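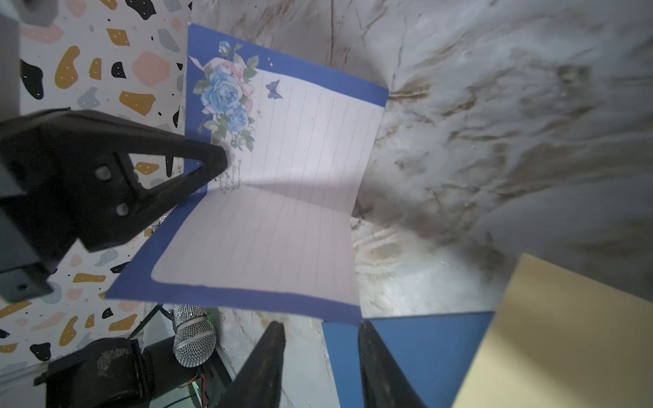 Horden Letters and Literacy Project
Progress report to the Dellier Fund
2018-07-09
Prepared by Radka Todorova, project coordinator

Period covered

This report covers the second half of the grant year, from December to the end of June. The first half was covered in our interim report and is not repeated except where figures have changed.

Adult reading groups

We ran groups at two sites, the Horden branch library and the community rooms in Estlow. Total enrollment for the year reached 171 adults. Horden kept its evening sessions through the whole period. Estlow lost five sessions in the winter when the heating failed, and these were made up in the spring by adding half an hour to the regular class. Attendance at the longer classes was uneven. Parents with young children often left at the usual time, and we would not use this arrangement again.

The beginner group at Estlow is full and has a waiting list of 6. We asked the building manager for a second room and were told a decision will be made after the summer.

Writing and correspondence

The writing strand started late. The tutor we had planned on took a full-time job, and the replacement could not begin until March. Sessions since then have covered filling in forms, writing to a landlord or school, and personal letters. Learners asked for more time on forms than we had budgeted, so we moved two of the letter-writing sessions over to that topic. The Delić workbook was ordered for all learners at this level. Several tutors find the later units too hard and have been writing their own exercises.

Tutor training

Five new tutors completed the induction course. One has since withdrawn for family reasons. The others are working alongside an experienced tutor and will take their own groups in the fall.

Spending

Tutor pay is under budget because of the late start to the writing strand. Printing is over, mainly from the extra exercises mentioned above. Room hire at Horden went up in April and we absorbed the increase. We ask permission to move the unspent tutor pay into printing and room hire. A full statement is attached.

Next period

Enrollment reopens at both sites in September. We still need a second tutor for the Estlow evening class. The reading assessments done in June are being marked and the results will be sent separately.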